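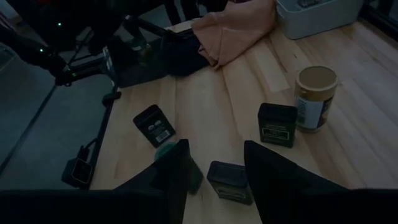

Anyone else's packing room going over to arms?

teatin_merike
We're a small tea and spice packer in Berkwood and since March we've had two arms on the sorting table. Tins, jars, whatever comes back from shops or gets pulled from mixed cases. I did that job by hand for years and now I mostly stand on the other side of the table and step in when it gets stuck. Pay is the same, hours are the same, but I go home a different kind of tired. Is that just me??

korbridge_lou
Not just you. I did 50 cases a shift at my old place and my back knew it. Now my back's great and my head is mush by lunch. Watching is work too - try telling my supervisor that.

pralten_nights
I'll be the grump. You kept your job at the same pay and your back is being spared. We had 70 people on our floor and plenty of them would have swapped with you.

teatin_merike
Fair, and I'm not complaining about having a job! What bugs me is the talking. Four of us used to sort around that table and gab the whole shift. Now one person minds it and the rest are over in labeling with ear protection on.

gbrennan2
Same here, the chat went first. Question though, how does yours do with small tins? Ours is fine with anything round and tall and hopeless with little square ones that sit at an angle.

teatin_merike
Square ones standing by themselves, good. Put a few close together with something lying on its side in between and it dithers. I could clear that with one hand while drinking coffee. It also hates shiny lids, or that's my theory.

korbridge_lou
Ask if you can be the one who writes down the stuck ones. I did, and after a while they started asking me before they changed anything. Got me a small raise as well.

pralten_nights
Or you're writing the manual for your own replacement. Just saying.

korbridge_lou
They'll do it with or without me. I'd like it done right.

teatin_merike
Lou, did you get the raise in writing first or after? We have a meeting on 18th August and I'd like to walk in with something.

korbridge_lou
After, and I wish I'd pushed sooner. Ask before you hand over a single page.

gbrennan2
Ask about rotating too. We swap off the table every 2 hours now and it helped a lot more than the new chairs did.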